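## Looking after the small whiteboards

The twelve framed whiteboards in the Quinlan rooms have been in use since September, and several are starting to look gray. At the last tutors' meeting Nisha Upadhyay asked for a page on how to clean and store them, so this item covers that. Most of it applies to any dry-erase board you have at home as well.

The boards are the light kind with a silver aluminum frame. They can hang from a rail or lie on a table. Most groups use them flat, and that works well with younger children, who can reach the whole board from their chairs. It also means they get leaned on, and sleeves pick up ink.

### Before you write

Check the pen. Dry-erase markers and permanent markers are kept in the same cupboard at Quinlan, and they are close to the same size. Krum Todorova has moved the permanent ones to the top shelf and put a strip of yellow tape around each barrel. If it has yellow tape, it doesn't go on a board.

Try the pen with a quick squiggle near the edge. If the line comes out thin and pale, the marker is running low. Lay it on its side for a few minutes and try again. Standing markers tip-up in a cup dries them out, and we've thrown away a lot of pens that way. Please put them back flat in the tray.

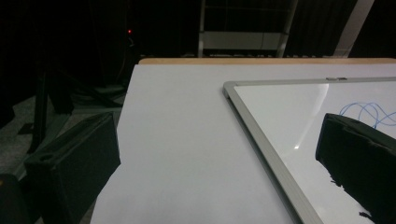

Blue and black come off more easily than red and green on our boards. That may be down to the brand we bought. Mateja Živković keeps the red for headings only and says she has much less scrubbing to do at the end of the day.

### Wiping

Wipe the board at the end of your session, even if the next group is coming straight in. Ink that has been on for an hour lifts with one pass of a dry eraser. Ink left over a long weekend usually needs more work, and ink left over the summer may leave a shadow that stays.

Use a foam eraser with the foam side down and pull it in one direction, from the top rail to the bottom. Going around in circles spreads the dust and leaves a gray patch. Press lightly. If marks stay behind after two passes, more pressure won't help, and the foam wears down faster.

Hold the other side of the frame with your free hand if the board is lying on a table. The tables in the back room are smooth and the boards slide.

Two things to avoid:

- Fingers. Skin oil stays on the surface and the next person's ink sticks to it.
- Paper towels used dry. They are rougher than they feel, and over time the gloss goes.

### Cleaning the eraser

An eraser that is full of old ink puts it back on the board. Tap it against the inside of the trash can every few days. When tapping no longer does much, take it outside and brush the foam with the stiff brush that hangs by the sink. Foam erasers can be rinsed in lukewarm water, but squeeze them out well and leave them overnight. A damp eraser smears.

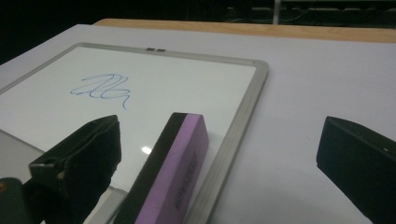

We have 5 spare erasers in the drawer under the printer. When you take one, write it on the sheet inside the drawer so that Krum knows when to order. Once the foam starts coming away from its backing, throw the eraser out. Gluing it has been tried and it doesn't last.

### Marks that won't come off

Start with the oldest trick. Go over the stubborn line with a fresh dry-erase marker, wait a few seconds, and wipe both off together. The solvent in the new ink loosens the old. This works on most ghost marks and on some permanent marker too.

If that fails, put a little rubbing alcohol on a soft cloth and wipe the spot, then go over it with a second cloth dampened with water. Dry the board before anyone writes on it. The alcohol is kept in the locked cabinet and should be used only by staff, with a window open.

Please don't use scouring powder, steel wool, or the white melamine sponges. Two boards were cleaned with a sponge in the spring. They looked very good for a week and have held on to every mark since. They are now used for posting notices with magnets.

### The frames

The frames need very little. Dust collects in the inner lip where the writing surface meets the metal, and a dry cotton swab gets it out. Do this once a month or when you notice a dark line forming along the edge. Don't run water along the lip. The backing under the surface is pressed board, and it swells when water gets in — Tihomir Pavlović had to retire one for that reason last year.

The fittings on the top rail slide. If one feels loose, press it back on with your thumb. If it comes off, put it in the envelope taped inside the cupboard door. Loose fittings end up in the vacuum cleaner otherwise, and replacements are sold only in packs.

### Storing them

Boards go upright in the rack, writing side to writing side, with a sheet of felt between each pair. Tihomir cut the felt and there is enough for all of them. Please don't stack boards flat on the radiator cover or lean them behind the door. A board that leans for months will bow, and a bowed board rocks when you lay it on a table.

### New boards

We have set aside 375 dollars for replacements in the coming year. Firdevs Avcı has looked at two models, the Staltberg and the Tadau. The Staltberg is heavier and has a steel surface that takes magnets. The Tadau is lighter and easier for children to carry, but the corners looked weaker to her. We'll buy 3 to begin with and see how they hold up before ordering more.

If you have an opinion on size, tell Firdevs before she places the order. So far the requests have all been for something a little smaller than what we have now, so that two boards fit side by side on one table. The Sultidham group has asked for one with a printed grid on the back for math, and she is checking whether either company makes it.

Any board you think is past saving can be left beside the rack with a note on it saying what's wrong. Krum will look it over when he does the pens.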